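The mixed bin: is it worth the bother?

Kundcombe's swap shed has been running its "one bin for everything" trial since May, and I said at the time that I would give it until the end of the season before grumbling in print. The season has ended, so I may now grumble.

The idea, for anyone who missed it, is that small household and garden bits no longer get sorted at the door. They all go into one big grey bin and get sorted later. The leaflet, which was headed Virkis for reasons I have asked about twice, promised that this would be quicker for everybody. It is certainly quicker for the person dropping things off. Whether it is quicker for whoever has to do the sorting is another matter, and the leaflet was silent on that.

Kausar Shaikh kept the tally book and has kindly let me see it. We took in 1,542 items, of which over 1,000 found a new home. That sounds splendid until you reach the next page, where 351 are down as "unsorted, see Kausar". I did see Kausar. She said most of them were things that could have gone on either shelf, so they went on neither.

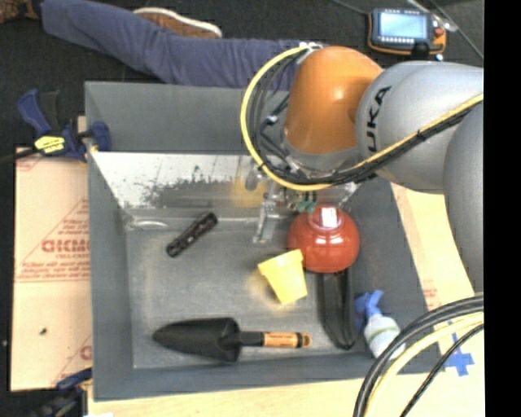 Take a little yellow pot. Is it a flowerpot or a cup? If it's a pot it goes with the garden things, if it's a cup it goes with the kitchen, and I have watched two sensible adults spend a good part of an afternoon on less. Spray bottles are worse. One could have held water for the ferns or something you would not want near a salad, and once it has lost its label I don't see how anyone is meant to tell. My own view is that an unlabelled bottle should be turned away at the door, trial or no trial.

I'm told a deep bin with high sides stops things rolling off, and I'll grant that. It also means anything small ends up at the bottom, where short people like me can't reach it. The old trays from Guerra were ugly and one of them wobbled - but you could see what was in them.

The proposal now is to carry on for another 3 months and add shelves from Aseo. Nobody has yet told me what the shelves will cost, or who will put them up. If you have a view, write it in the back of the tally book. And please, if you are bringing bottles, leave the labels on.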